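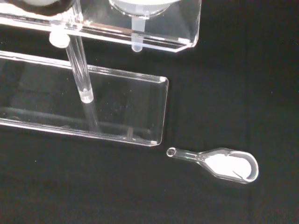 黑色台面上的透明亚克力架、长托盘和小勺形器具。

# Mulder 感官室招募醋类品评员（非专业，有报酬）

发布日期：2025年12月4日

我们要找一批愿意认真喝醋的人。爱情意义上的吃醋不在本次研究范围内，请勿在报名表里附上聊天记录，上一轮有人附了，我们看完了，很同情，然后按规定删掉了。

Mulder 感官室做的事情说起来很窄：给食品厂、餐馆和少数较真的家庭作坊做风味描述。客户送来东西，我们组织人尝，再把“挺好的”“有点怪”这类话翻译成能写进报告的词。今年接下的活儿是为一套食醋描述词表做修订，原来那套叫 Lerkberg 词表，用了很多年，优点是完整，缺点是读起来像在描述一座关了门的化工厂。词表里有“溶剂感”“地窖感”“湿纸板感”，却没有一个词能说清楚饺子蘸上去那一下为什么让人高兴。

所以需要普通人来补。下面写得比较长，请读完再报名。报名表里有一道题的答案藏在正文里，这是我们筛掉海投者的老办法，效果一直很好。

## 你要做什么

品评期一共4周，每周来2次，每次2小时。坐下，尝样品，漱口，写词，打分，讨论，争论，再漱口。绝大部分时间花在写词和争论上，真正喝进去的醋很少，请放心。也请想来蹭调料的朋友相应地调低期待。

样品涵盖米醋、陈醋、香醋、果醋、麸醋，以及几款来路清楚但性格不太好的手工醋。所有样品都会编号，你不会知道自己尝的是哪个牌子。每一轮都有人坚信自己猜出来了，并在休息时向全组宣布。我们不公布答案，一来会影响后面的打分，二来要给宣布的人留点面子。

一次品评大致是这样过的：

- 到场签到，存包，回答几句关于当天饮食和身体状况的例行询问。昨晚吃了火锅请如实说，我们闻得出来。
- 热身。先闻几个参照样，大家把对“酸得尖”和“酸得圆”的理解重新对齐。每次都要对齐，因为人的理解隔了几天就会各自跑回老家。
- 独立品评。每人一个隔间，不交谈，不叹气，不咂嘴。咂嘴会传染，我们有记录。
- 休息，清水和原味苏打饼干管够。饼干的味道很寡淡，这是它被选中的唯一理由，建议改善的意见可以不用再提。
- 小组讨论。把各自写的词拿出来，合并同类，删掉只有自己懂的。这个环节最累，也最容易交到朋友或者失去朋友。

讨论环节由主持人控制节奏。主持人不参与打分，也不会告诉你写得对不对。有些参与者对此感到焦虑，总想从主持人脸上看出点什么来。主持人受过训练，脸上确实什么都没有。

## 我们要什么样的人

先说不需要什么。不需要品酒证、厨师证、营养师证，也不需要“从小嘴就刁”这样的自述。从小嘴刁的人报名极多，尝过盲样以后，他们的成绩与从小不挑食的人没有什么可见的差别，只是争论时声音稍大。

需要的是下面这些：

**成年，身体状况适合反复接触酸味。** 有胃溃疡、反流性食管炎、严重牙本质敏感，或正在做牙齿漂白、根管治疗的，请不要报名。不要硬撑，硬撑的人会皱眉头，皱眉头会影响隔壁。孕期和哺乳期的朋友这次也先不参加，等词表定稿后我们有一个只闻不尝的环节，会另外发通知。

**没有相关过敏。** 样品原料涉及小麦、高粱、大麦、糯米、豌豆、苹果、柿子和蜂蜜。对其中任何一种过敏，都不能参加。请别说“我吃一点没事”，我们这里的“一点”会重复很多遍。

**近期没有嗅觉问题。** 感冒、鼻炎发作期间可以请假，长期闻不到东西的则不适合。报名后会有一次简单的嗅觉筛查，内容不难，没有陷阱，紧张到屏住呼吸的人往往考得最差，原因应该不用解释。

**能说出来，也能写下来。** 这一条最重要。我们不要求文采，要求的是具体。你尝到一种味道，觉得像外婆家的柜子，很好，请继续往下说：柜子是放布的，还是放药的，还是放过期饼干的？木头是新的还是旧的？打开的时候是夏天还是冬天？能一路说下去的人，哪怕每句都不漂亮，也比写“层次丰富，回味悠长”的人有用。后面这八个字在我们这里是禁用词，写一次会被主持人轻轻画个圈。

**能承认自己没尝出来。** 表格上有一栏叫“无明显感受”，可以放心勾。不少人觉得勾了它就辜负了那份报酬，于是凭空写出了桂花、皮革和雨后的石阶。后来我们发现那一杯是稀释过的参照样，除了酸没有别的。石阶至今还留在数据里，标着问号。

**准时。** 样品开封后有时间限制，迟到的人只能尝到一杯已经想开了的醋，数据不能用。门口那块牌子写着“开始后不再入场”，是认真的，敲门也是认真地不会开。

北方人、南方人、海边长大的人和从来不吃醋的人，我们都要。特别说明一下最后一类：不爱吃醋的人在词表工作里很宝贵，他们描述讨厌的东西时用词之准确，爱吃的人一辈子追不上。只要你讨厌到还愿意咽下去的程度，就请报名。

## 不适合报名的情况

为节省双方时间，列几条往年常见的：

- 想为自家醋做宣传的。样品名单已经定好，不接受现场投递，也不接受从口袋里掏出来“顺便比一比”。
- 在醋厂、调味品公司或其广告代理任职的。直系亲属在其中任职的也请回避。
- 抽烟且不能在品评前忍一段时间的。具体时长会写在通知里，以通知为准，不接受讨价还价。
- 离不开香水、香氛护手霜和车载香薰的。尤其是车载香薰，车主本人往往已经闻不到了，可是它会跟着外套一起上楼。
- 坚持认为只有自己家乡的醋才叫醋的。你可以这么认为，我们有几位同事也这么认为，可在隔间里请先放一放。
- 想通过参加品评减肥的。我们对此没有任何数据，也不打算有。

## 报酬与其他待遇

完成全部场次，报酬为3,000元，税前，品评期结束后统一转账。缺席的场次按比例扣除，中途退出的按已完成的场次结算，不追问理由。退出时请发个消息，不要直接消失，我们会担心是不是哪个样品出了问题，然后整组人停下来查。

另外提供：

- 清水、饼干、一次性漱口用品。
- 一件围裙。颜色是深棕，选这个颜色的人当时考虑得很周到。
- 市内公共交通费实报实销，需要票据或行程截图。打车不报。骑共享单车可以报，不过请不要为了报销骑很远。
- 词表定稿后的电子版一份。你贡献的词如果被采用，不会署名，但你自己知道。

不提供的：五险一金，工作餐，停车位，以及“品评师”头衔。请不要把它印在名片上。这是有偿参与研究，不构成劳动关系，也不能写进实习证明。有学校要求盖章的，我们可以开一份参与说明，措辞非常朴素。

## 关于 Flisex 问卷

每次品评之后要填一份叫 Flisex 的日常饮食问卷，用手机就行。它问你这两天吃了什么、吃得咸不咸、有没有蘸料、蘸料里放了什么。

这份问卷的界面不太讨人喜欢，我们知道。进度条会在快结束的地方停很久，滑块很难停在想停的位置，返回键按下去会清空当前页。我们在11月向供应方反映过，对方回复说收到，语气很好。目前的建议是不要按返回键。

请照实填写。问卷不评价你的生活方式，也没有人会因为你晚饭吃了泡面而打电话来。往年有参与者在问卷里虚构了一整套健康饮食，清蒸鱼，水煮菜，杂粮饭，一天不落，可惜热身时对辣油的气味异常熟悉。这种数据我们只能整份作废，挺可惜的，菜单编得其实很用心。

## 地点

品评在 Troduder 楼的感官室进行，详细地址和入口会写在录取通知里。楼的名字不好念，司机和快递员各有各的念法，你说哪一种他们都能找到。

进楼之后请走侧面的楼梯。电梯可以用，只是楼下有一家咖啡烘焙工作室，电梯井正好把他们的劳动成果一层一层往上送。坐电梯上来的人闻什么都像深烘豆子，要在走廊里站一会儿才能恢复。行动不便的朋友当然请坐电梯，提前说一声，我们把你的到场时间往前挪一点，走廊里有椅子。

感官室的灯光偏红，用来遮住样品颜色。刚进去会觉得像旧式照相馆，坐久了就习惯了。室温偏低，请带一件没有樟脑味的外套。关于樟脑，我们吃过亏，不再细说。

## 品评当天的规矩

以下内容会在录取后再发一遍，先列出来，觉得做不到的可以就此打住，省得大家都为难。

1. 来之前不要吃大蒜、韭菜、薄荷糖，不要喝咖啡。
2. 当天不用香水、发胶、有味道的护手霜。口红请在进门前擦掉，包括自称无味的那种。
3. 刷牙请尽量提前。刚刷完牙尝醋的体验有参与者写过，原文比较激动，我们收进了培训材料。
4. 手机静音放进储物柜。隔间里没有信号，藏进去也没用。
5. 样品可以咽也可以吐，由你决定。每个隔间有吐杯。选择吐的人无须道歉。
6. 取样用统一的小勺，一份样品用过即换，不要拿自己习惯的餐具来。曾有人带了家里的银勺，说这样试得出毒。
7. 写过的词可以划掉，不要涂黑。划掉的词我们也看，有时候比留下的好。
8. 讨论时可以反对别人的词，不可以反对别人的舌头。“你这都尝不出来？”这句话说一次提醒，再说请到走廊里坐一会儿。
9. 身体不舒服随时停，举手或者直接出来都行，当次报酬照算。

## 词表是怎么回事

有人问，参加之前要不要先背 Lerkberg 词表。不要。网上能找到的几个版本都过时了，背下来只会让你在每一杯里都尝出湿纸板。

不过可以讲讲我们想改什么，好让你知道自己的词会去哪里。

旧词表按缺陷来组织。它的用处是帮生产方找毛病，所以对毛病的分类极细，对优点只留了“正常”和“良好”两格。拿着它写报告，一款很讨人喜欢的醋会得到大片空白，一款坏掉的醋反倒能写满两页，读起来丰富多彩。客户收到报告后常来问，是不是坏的那款更有特色。

新词表想把优点那边也填起来。我们目前有一批候选词，来自厨师、菜场摊主和几位老作坊师傅的访谈，譬如“醒口”“挂得住”“后头有粮食”“冲鼻子但讲道理”。最后这个词内部争执很大。反对的人认为“讲道理”无法校准，支持的人认为每个尝过的人都点头了。它能不能留下，要看这一轮参与者各自独立品评时是否会用相近的说法去描述同一杯。

请注意，我们不会把候选词提前教给你，你也不必照着上面几个来写。报名表上照抄“冲鼻子但讲道理”的，会被当作没有自己的意见处理。

方言词欢迎。写不出字的可以用拼音或者录音，主持人会陪你慢慢找。上一轮有个方言词，意思介于“酸得牙根发软”和“不好意思”之间，普通话里没有现成的对应，全组讨论了很久，最后照原音收进了附录。收录的时候大家都挺高兴，虽然目前还没有一份报告用得上它。

## 数据与隐私

我们会收集你的姓名、联系方式、年龄段、成长地区、过敏情况和品评记录。姓名与品评记录分开保存，写报告时只出现编号。收款信息只用于转账。讨论环节会录音，用途是整理词条，整理完毕后删除。如果你在讨论中骂了某个品牌，录音里确实会有，但也会一起删。

你可以随时要求退出并删除个人记录。已经并入汇总结果的分数拆不出来，这一点在签知情同意书之前会当面再讲一遍。同意书不短，请真的看。签字速度过快的人，我们会请他复述第二页的内容。

## 常被问到的

**可以和朋友一起报名吗？**
可以一起报，但会分到不同的组。朋友坐在一起容易共用一条舌头。情侣同理，而且情侣的分歧比较难收场。

**场次时间能选吗？**
报名表里可以勾选白天或晚上，定下来后不能来回换。确有急事可以补一次，再多就排不开了。

**会不会伤牙？**
单次摄入的量很小，样品间有清水漱口。担心的话先问你的牙医。不要在品评结束后立刻用力刷牙，回家歇一会儿再刷。

**能把剩下的样品带走吗？**
不能。编号样品离开感官室就成了来历不明的液体，我们不希望它出现在任何人的厨房里。

**我味觉一般，会不会拖后腿？**
不会。我们要的是一群普通的舌头，太灵敏的反倒要另外讨论。筛查只看你是否稳定：同一杯东西隔一阵子再给你，写的话别差太远。

**筛查没过是不是说明我有问题？**
说明不了什么。当天没睡好、刚吃过辣、紧张，都有可能。筛查不是体检，我们也没有资格给任何人下诊断。如果你自己长期觉得闻不到味道，那请去看医生，这句不开玩笑。

**需要喜欢吃饺子吗？**
不需要。但讨论中饺子会被反复提及，请有心理准备。

**为什么不招更多专业品评员？**
招过。他们校准得很好，写出来的词彼此高度一致，也和旧词表高度一致。

## 怎么报名

报名表放在 Mulder 感官室的公告页，线下也可以到 Troduder 楼前台领纸质版，填好投进旁边的信箱。请用看得清的字写电话，每年都有几位很合适的人，因为一个像7又像1的数字，永远留在了信箱里。

表里除了基本信息，还有下面几项要写：

- 你家里常备什么醋，放在哪里，平时配什么吃。没有也如实写没有。
- 用不超过一段话描述一种你熟悉的酸。酸菜、杨梅、没熟的橘子、隔夜的豆浆都行，不许写“像初恋”，写的人实在太多了。
- 我们发的围裙是什么颜色。

最后一项空着的，我们默认你没有读到这里，表格不再往下看。

收到表格后会按顺序处理，合适的会收到短信，通知筛查时间。没有收到短信的，本轮就是没有安排上，可能只是那个时段人满了，你的地区或年龄段已经够了，也可能是我们看不清你的电话。表格会保留到下一轮，不想保留的请在末尾勾选“用后即删”。

筛查当天请带身份证件，空着鼻子来。筛查本身没有报酬，报销交通费，饼干随便吃。

名额满后公告页会改成“已截止”，之后送来的表格归入候补。请不要打电话到楼下的咖啡工作室询问进度，他们已经替我们接了很久的电话，上次见面时态度有些冷淡。

有关过敏、用药和身体状况的疑问，请写在报名表的备注栏，负责筛查的同事会在安排时间之前单独回复。备注栏写不下可以另附一页，写上姓名和电话，用订书钉订好，别用胶水，胶水有味道。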